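Rimoleo Bench Tasks

Data card, third release. Maintained by Sofia Cardoso and Duarte Arruda.

What this is

Simulated episodes of a single robot arm doing small assembly jobs on a tabletop. We put the set together to get a fair answer to a question we hear often from small shops: can a machine take over this bench yet? For most of the jobs in here, our answer is no.

Contents

304 episodes across 3 task groups: picking parts, placing parts and fitting parts together. Each episode has rendered video, joint positions, gripper state and a pass/fail label. The step limit is 100 per episode. Episodes that hit the limit are marked as failed, even if the part was nearly in place.

The fitting group is the hardest. The arm works over a light gray tray with round parts and pegs, and small errors in wrist angle matter a lot more than they do in the picking group.
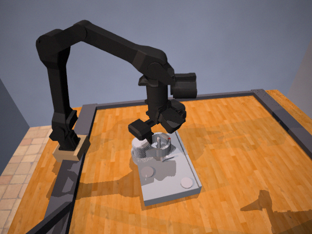

Sze-wing Wu disagreed with our labels after the second release and wrote that a person at a real bench would nudge a part that sits crooked and carry on, so a crooked part should not end the episode. We kept the strict labels but added a "recoverable" flag – 22 episodes have it so far.

Known gaps

All lighting and surfaces are rendered. Friction values were set by hand and are probably too kind.

No people appear in any episode, so the set says nothing about sharing a bench with one.

Household chores are not covered. A Skutis add-on with folding and dish loading was planned for December and is on hold.

Use

Fine for training and for comparing methods. Please don't quote pass rates from this set as proof that a robot is ready for a shop floor. If you report results, list each group separately – a high picking score hides a poor fitting score.

Label corrections go to Duarte. Include the episode number and the step where you think the label is wrong.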